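4. Joining children's building blocks to the Wirkemix baseplate
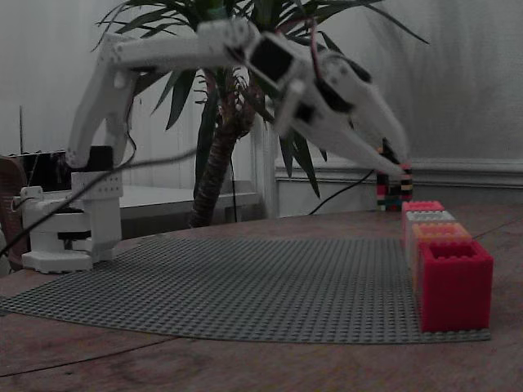

4.1 Before you start

This section covers fixing a large baseplate to a table top with the Wirkemix pad set, and building on it so that the result stays up. The leaflet in the box says the job takes 7 minutes. It may, if your table is perfectly flat and you have already done one. Allow an evening for the first.

You will need:
The pad set (Wirkemix 56, or the older Sanosov pads if you can still find them)
A soft cloth
Washing-up liquid and warm water
A straight edge longer than the plate
A pencil

The set also contains a small bottle marked "surface primer". We tried pads with it and without it on the same table and could not tell them apart a month later. Use it if you like.

4.2 Checking the table

1. Clear the table and lay the straight edge across it, first one way and then the other.
2. Look along the gap at eye level. If light shows under the middle, the table is dished. A slight dip is fine.
3. If the straight edge rocks, choose another table. The leaflet claims the pads "even out all common surfaces". They are thin foam and they do no such thing.
4. Wipe the table with warm water and a drop of washing-up liquid, then with clean water. Leave it until fully dry.

Note: Waxed and oiled tables are a problem. The pads will seem to grip at first and let go overnight. Solberg sell a clamp frame for these, model 3030, which holds the plate by its edges and needs no pads at all. It is dearer, and on balance we prefer it.

4.3 Fixing the plate

1. Set the plate where you want it and mark the corners lightly in pencil.
2. Turn the plate over. Fit one pad at each corner and one in the centre. Leave the top film on.
3. Turn it back, set it on the marks without pressing, and check that it sits level.
4. Lift it, peel the films and lower one long edge first.
5. Press down over each pad with the flat of your hand and hold for a slow count of twenty.
6. Leave it alone until the next day.

Caution: Do not build on the plate during this time, whatever the box says about "instant use". Pressing blocks on pushes the plate sideways, and the corner pads creep.

Caution: Do not use the pads on varnish you care about. The packet promises clean removal up to 1000 times. We removed ours twice, and the second time it took a patch of finish with it.

4.4 Building upwards

Towers come down for dull reasons. A single column of blocks has nothing tying it together, and a knock at the top does more harm than a knock at the bottom.

1. Start with the widest blocks you have and press them fully home.
2. Lay the next row so that its joints fall over the middle of the blocks below.
3. Carry on like this for as long as the shape allows. Colour is a matter of taste and makes no difference to strength.
4. When adding a block to a narrow tower, steady the tower low down with your other hand and press straight down.

Note: Mixed makes are sold as fitting one another. Cilten blocks go on to most plates well enough but come off too easily, and we would keep them for the upper rows. Try a few before you buy a tub.

4.5 Taking it off again

1. Remove all blocks, top rows first.
2. Slide a length of strong thread under one corner and saw gently towards the centre pad — do not lever the plate with a knife, as it will crack.
3. Repeat from the opposite corner until the plate lifts.
4. Roll any leftover foam away with your thumb. Warm water helps a little.

Keep the used pads only if both faces are still tacky. For replacing a cracked plate, see section 6.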